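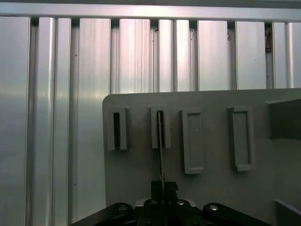

Brorneo Slot Panel SP-2

Insertion panel for robot cells, gray, with mounting hardware
Maker: Brorneo
Price: $2,599
Availability: in stock, ships from our Plistton warehouse
Page updated Apr 25, 2026

Overview

The SP-2 is an upright panel for cells where a robot puts a thin blade, strip or card into a narrow slot and takes it out again. It is used for setting up grippers, for checking that an arm still goes where it was taught to go, and for long insertion runs. The slot fixtures sit in a row on the face, long side vertical, and each one comes off the panel separately, so a worn one can be changed without taking down the cell.

The panel is sold as a complete unit. It bolts to slotted aluminum profile and needs no power or air of its own. The matte finish keeps glare down, which matters in a cell built from bare brushed profile, where the background is bright enough already.

What is in the box

Panel with slot fixtures fitted
Mounting bracket set and T-nuts
Open slot inserts, one spare pair
Closed face covers, one spare pair
Test blades, pack of 10
Plastic alignment gauge
Hex keys for the fixture and bracket screws
Printed setup sheet

The robot, gripper and cell frame are not included. The Plarnano finger set listed under accessories is the one we use for our own setup work, but any parallel gripper that can hold a thin strip upright will do.

Open and closed positions

Each position on the panel takes either an open insert, with a deep narrow slot behind a raised rim, or a closed cover with a shallow recess and nothing behind it. Closed positions are there so a vision program has something similar to tell apart from a real slot. If you don't use vision you can leave them closed and ignore them.

To change one over, take out the two screws from the back of the panel, pull the fixture forward, and swap it. Don't pry from the front. The rim marks easily, and a raised burr on the rim will catch a blade on the way in.

Installing the panel

1. Put the cell in its locked-out state and move the arm clear.

2. Wipe the profile where the brackets will sit. Look down the slots as well. Loose screws, T-nuts and bits of swarf get into profile slots during building and stay there, and one in the wrong place will stop a bracket from sitting flat.

3. Fit the brackets loosely, hang the panel and push it down until it rests on the lower bracket lip.

4. Check that the face is upright with a small level. Tighten the lower bracket screws first and then the upper ones.

5. Push on the top corner of the panel by hand. There should be no movement you can feel. If there is, loosen everything and start again from the lower lip – tightening harder will bend the bracket.

6. Recheck the screws after the first 600 cycles. New brackets settle a little.

The panel doesn't have to line up exactly with the profile behind it, and slight tilt across the face is fine as long as you teach each position separately. If you plan to teach one slot and work out the others from the spacing on the setup sheet, take the time to get it level.

Teaching the insertion point

Use a new test blade. A bent one will cost you an afternoon.

Close the fingers on the blade with enough length sticking out to reach the bottom of the slot and still leave a clear gap between the fingertips and the rim. Run the arm to a point just short of the slot, at low speed, and stop. Check the blade from the front and then from the side. From the front it should be centered in the opening. From the side it should be square to the direction of travel.

Step in by hand from there. Watch the blade, not the gripper. If it starts to bow, stop and back out. A bow to one side means the approach point is off in that direction. If it goes in cleanly for the first part and then binds, the position is right and the angle is wrong.

When the blade is fully in, open the fingers slightly. A blade that stays where it is was lined up. A blade that jumps sideways when released was being held under load, and the point needs correcting even though the insertion went through. Close, pull back, and repeat until it stays put.

Save the approach point and the inserted point as separate positions. Customers who store only the inserted point usually call us after their first crash.

Wrist cameras

A wrist camera needs a view past the fingers to the slot opening. Set exposure with the arm at the approach point and not at home, because the bright profile behind the panel takes up much less of the view once the arm is close. If the camera keeps picking up the dark grooves in the profile as slots, limit the search area to the panel face. We get this question more than any other, and the search area fixes it nearly every time.

Straight vertical edges are easy for most vision software to find, so the side edge of the panel makes a good first reference. Avoid using the rounded corner.

Routine care

Every shift
Wipe the panel face with a dry cloth. Look at the blade for bends, nicks or rubbed spots. Check that nothing is lodged in the open slots.

Every week
Blow out the open slots with low-pressure air, from the back. Run the plastic alignment gauge into each one by hand. It should slide in and out without sticking. Check the bolt heads on the gripper linkages and the small screws in the finger mounting plate; these loosen before anything on the panel does.

Twice a year
Take out the open inserts and look at the inside walls under a good light. Light polishing is normal. A step or groove you can catch with a fingernail means the insert is finished. We do ours in August, when the line is down anyway, and again in midwinter.

No oil or grease anywhere on the panel. It collects dust in the slots and moves onto the blade and then onto the fingertips, and the grip starts to slip. If oil does get in, take the insert out, wash it in warm water with dish soap and let it dry overnight.

Common faults

Blade hits the rim on one side
Approach point has shifted. Check the gripper screws before reteaching, since a loose finger gives the same result.

Blade goes in part way and stops
Angle error, or debris in the slot. Try the gauge by hand. If the gauge goes in, it is the angle.

Blade slips down in the fingers
Worn or oily pads. Clean first, then replace the pads as a pair.

Blade comes back out with the fingers after release
Fingers aren't opening far enough, or the pads are sticky. Common with new pads for the first hour.

Good in the morning, off by afternoon
Usually the arm warming up. Run it empty for a while before the first cycle and teach it warm.

Replacing an insert

Lock out the cell. Take out the two rear screws while holding the insert from the front. Clean the seat behind it – a single chip there will tip the new insert enough to matter. Push the new one in square, start both screws by hand, then snug them evenly. Use the short hex key supplied, which makes it hard to overdo it. Try the gauge before you let the robot near it, and run the first few insertions at low speed.

There's normally no need to reteach after changing an insert. Step through the saved points once to be sure.

Spares and accessories

Open slot insert, pair
Closed face cover, pair
Test blades, pack of 10
Alignment gauge
Bracket set for slotted profile
Plarnano narrow finger set, black, with pads
Skov wrist camera bracket, short
Skov wrist camera bracket, long

The long Skov bracket is the better choice with the Plarnano fingers. With the short one the finger linkages hide too much of the lower view.

Warranty and returns

Brorneo covers the panel and brackets for 2 years. Inserts, covers, blades and pads are wear parts and are covered only for faults present on delivery. Unused panels can be returned in the original box. Please include the gauge – it is matched to the inserts in that box, and we can't restock a panel without it.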